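# Falow Open Day

The **Falow Open Day** is a yearly public demonstration of two-armed robots in Brestdale. It is organized by the Nisham workshop and takes place in November. Visitors stand near the work table and watch the robot handle small everyday objects. The event has 2 sessions, and each session admits 44 visitors.

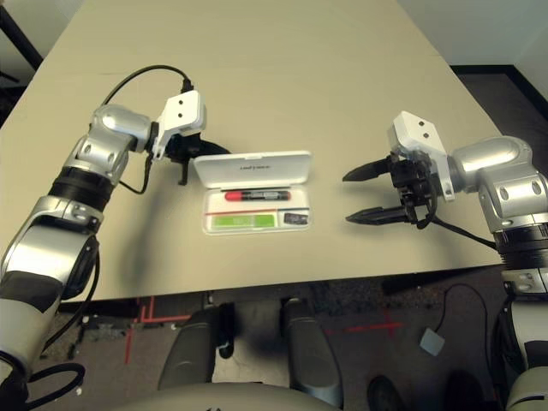
*Article by Elaheh Hosseinzadeh. Last revised 2018-07-15.*

## Program

The main demonstration is called the case task. An open white case is placed on the table between the two arms, with a marker and other small items in its tray. The robot works with grippers and not with hands of human shape, and the guide explains this difference before the session starts. One session takes 70 minutes, including the time for questions.
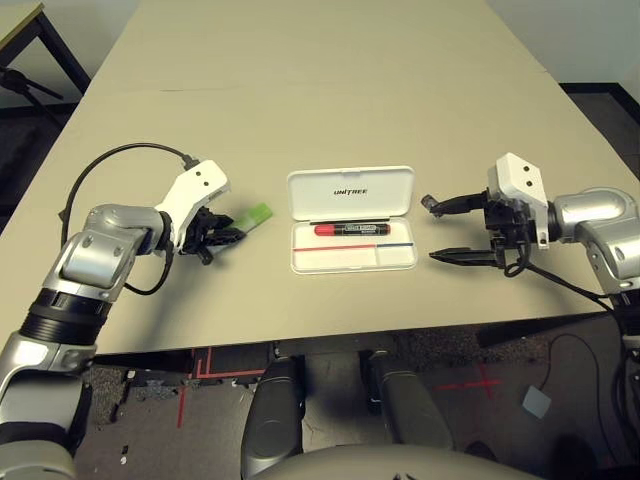
The case task was introduced by the Rolland group, which wanted an exercise that is easy to follow also for children. The objects are small and light, and the public can see at once which arm is busy. When the left gripper holds the light-green piece just above the table, the right one can stay open and empty beside the case. Visitors often ask why both arms do not move together, and the guide answers this question at the table.

## Access

Entrance is free, but places must be reserved at the Nisham workshop.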